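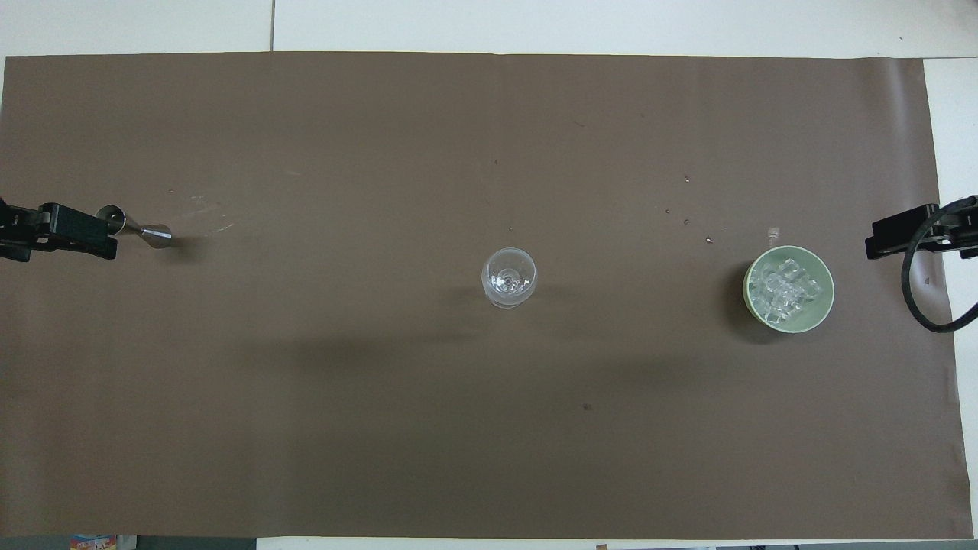 [papercraft-bench] Re: Wrapper stock curling after glue-up, short grain or long?

24/01/2021
Reading time: 6 min

We use cookies to remember your archive settings. By continuing to browse you accept this. Manage preferences

Mélanie McKinnon wrote:

> I have a job on the bench for Votlow, softcover wrappers over sewn text
> blocks, 2,000 copies. The wrapper stock is an uncoated brown kraft,
> 100 gsm, bought in as flat sheets from Bélanger. The first lot went down
> without trouble. The second lot curls toward the text block as it dries
> and the head and tail of the spine pull into a slight wave.
>
> Adhesive is the same (PVA, cut with a little methyl cellulose), same
> brush, same pressing time. I have 985 wrappers left to do and would
> like to know whether to stop. The label on both lots says long grain.
> I cut both lots to the same layout. Is there any chance the label is
> wrong, or is this a humidity problem? The heating in the shop went on
> properly for the first time this winter in between the two lots.
>
> Also, if I turn the sheet to change the grain, I lose one wrapper per
> parent sheet and run short. I would like to avoid that if it can be
> avoided.

Mélanie,

Stop gluing until you have tested a sheet from each lot. The symptoms you give could come from either cause, and the two are treated differently.

Start with grain, as it is quicker to settle. A mill label that says "long grain" describes the sheet as it left the mill's cutter. If the merchant has since guillotined the parent sheet in half across its long side, the grain has not moved but the proportions have, and what was long grain may now be short. Merchants do not always relabel after a cut. Ask Bélanger whether the second lot was cut from the same parent size as the first. If it was cut from a larger one, you probably have your answer.

Do not wait for them to reply. Cut two strips from the same sheet, same width and length, one parallel to the long edge and one at right angles to it. Mark them before you cut them out. Hold them together at one end, horizontally, and let the free ends hang. The one that droops more is cut across the grain. Turn the pair over and repeat, so that any curl already in the sheet does not decide the result for you. Then do the same with a sheet from the first lot if you kept one.

A second check is a square of the stock floated on water or damped on one side with a sponge. It will roll up. The axis of the roll runs with the grain. This test is more reliable than the strips on light papers and less reliable on heavily sized ones, where the water takes its time. Kraft at your weight will usually respond within a few seconds. Tearing is the test everyone learns first and I would put it last. It works well on newsprint and tells you little on a long-fibered kraft, which tears raggedly both ways.

If the grain in the second lot runs across the spine, the wave at head and tail is what I would expect. Fibers swell far more across their width than along their length. With the grain parallel to the spine, the wetted wrapper grows away from the spine toward the fore edge, where it is free to move. With the grain at right angles, it grows along the spine, where it is pinned by the adhesive, and on drying it shrinks back against a text block that does not want to shrink with it. No amount of pressing will take that out for good. It may look flat on leaving the press and come back a week later.

If the grain in both lots agrees, look at moisture. Your note about the heating is the important part. Air brought in from outside in January holds very little water, and warming it up drops the relative humidity further. Paper stored in that air gives up moisture from the edges of the pile first and from the middle last, so sheets at the top and bottom of the stack, and the margins of all of them, are at a different size from the rest. Adhesive then puts water back into one face only. A dry sheet takes up more of that water before it settles, moves further while it does so, and shrinks further afterward. The text block, if it was folded and sewn before the heating came on, is also moving, and more slowly.

You can tell this case from the other by the direction of the trouble. Curl toward the text block with the axis parallel to the spine is mostly a moisture and adhesive matter. Curl with the axis across the spine is grain. A diagonal twist can come from the mill, where fiber orientation drifts toward the edges of the web, and there is nothing to be done about that in the shop except to mix the sheets so that no single bundle gets all of it.

I had something near to this at Zuststead two winters ago, on a run of pamphlet covers for Oter. Grain was right and had been checked. The covers were stored on an outside wall and the text paper over a radiator. We moved both piles to the same shelf, left them wrapped over a weekend, and thinned the adhesive less. The second change did more than I had expected. Methyl cellulose gives you open time but it brings a good deal of water along with it. If you can work quickly enough, try a few wrappers with straight PVA, laid on thin and from the center out, and compare them after a full drying period under weight.
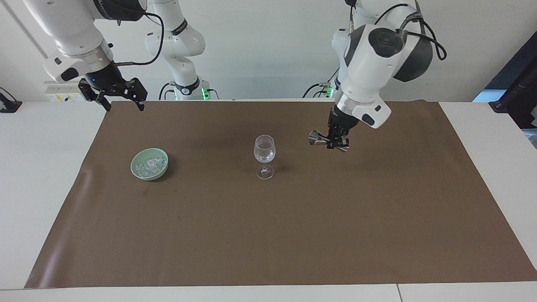 How long should the stock stay in the workroom before it is cut?

Leave it for 2 days if it is fanned or stacked in small lifts, and longer if it has to stay in full reams, since the middle of a closed pile takes up the conditions of the room very slowly. Keep the text blocks beside it for the same period.

A cheap hygrometer is good enough for this, provided you leave it next to the pile and not by the door. The exact number matters less than whether it is the same in the morning as it was when you last glued. Turn the heating down a little and leave it on overnight if you can stand the bill. A room that is steady and slightly dry gives less trouble than one that swings every time somebody arrives for work. A pan of water on the radiator helps in a small room and does nothing measurable in a large one.

On pressing: boards straight from a cold store will pull moisture unevenly too. Use blotters or plain waste sheets between wrapper and board, change them once after the first half hour, and leave the books under weight overnight. Changing the waste sheets is tedious on a run of this size but the damp has to go somewhere, and if it stays in the pile it goes back into the covers.

As for running short, I would not turn the sheet until you have the strip test in hand. If the grain does turn out to be wrong, there are a few options.

The first is to send the remainder back. Merchants will generally accept a return on uncut stock if the label and the sheet disagree. They will not accept it once you have trimmed it, so put the guillotine away for the moment.

The second is to revise the layout. You say you lose one wrapper per parent sheet when you turn it. Check whether that holds if you drop the bleed allowance. On an unprinted kraft wrapper there is no bleed to allow for, only trim, and people often carry over a layout from a printed job without taking the allowance out. You may get the wrapper back that way – it depends on your trim size, which you did not give.

The third is to go with cross-grain stock and change how it is attached: glue at the spine only, narrow, and leave the sides unattached. It will still not fold as cleanly. Score it first with a bone folder against a straightedge, and expect some cracking of the surface fibers at the joint. I would tell Votlow before doing this, as the books will handle differently from the ones already finished.

I would not mix the two lots in one delivery without marking the cartons. Color in unbleached kraft shifts from making to making, and two lots that match under the bench lamp may not match on a table by a window.

Please post the strip results when you have them, together with the trim size and the parent sheet size for both lots. If anyone else has bought this stock since the beginning of January it would be useful to hear whether theirs behaves the same.

To unsubscribe from the weekly digest, use the link in your welcome message.

Recent in this archive
Re: Methyl cellulose, shelf life once mixed
Guillotine knife angle for soft stocks
Linen thread, waxed or plain, for pamphlet stitch
Re: Re: Pressing boards warping in storage
Scoring heavy covers without a creasing matrix
Small lots of marbled endpaper, who still ships?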